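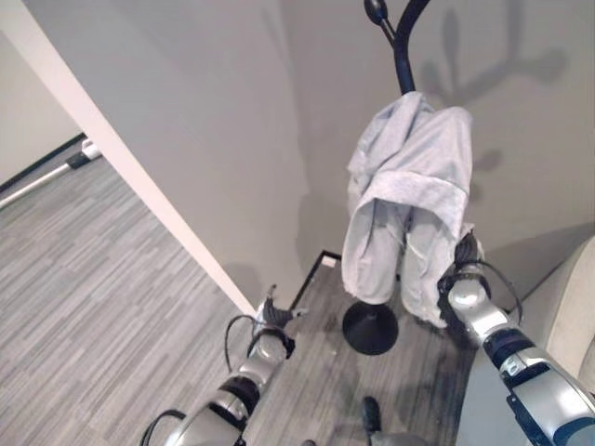
Light gray-blue garment on a black coat rack.

Airing Clothes Between Washes
Posted December 15, 2021 by Maureen Gosling

Most clothes get washed more often than they need. A sweater worn for an afternoon over a shirt is not dirty. Hang it up overnight and it can go back in the closet in the morning.

Where to hang things

Pick a spot with moving air and no direct sun. A hallway works well if the doors are left open. Bathrooms are too damp. Keep clothes a few inches off the wall, and don't stack one on top of another on the same hook.

Heavy knits should go over a rail or the back of a chair. A hook pulls the shoulders out of shape, and you will be steaming that bump for weeks. Jackets and robes with a loop at the neck are fine on a hook. If the loop has torn off, sew on 2 inches of cotton tape, doubled, with small stitches through the seam allowance only.

How long

Overnight is enough for cotton and most blends. Wool takes longer, up to 2 days if it has picked up cooking smells. Turn pockets out and undo all buttons and zippers first. Turn anything with a lining inside out for the second half.

Smells that stay

Mix one part white vinegar with 7 parts water in a spray bottle and mist the underarms and collar lightly. Test an inside seam first. Do not use this on silk or acetate. Lok-yiu Fung wrote in from Grosuvcombe to say that plain vodka does the same job on costumes, and I have tried it on a wool coat with good results.

Brushing

Brush coats downward with a natural bristle brush before they go back in the closet. Mud should be left to dry completely and then brushed off. Rubbing it damp pushes it into the weave.

When to wash anyway

Socks, underwear and gym clothes go in the wash every time. So does anything with a food stain, which will set if it sits.

Next in January: storing blankets.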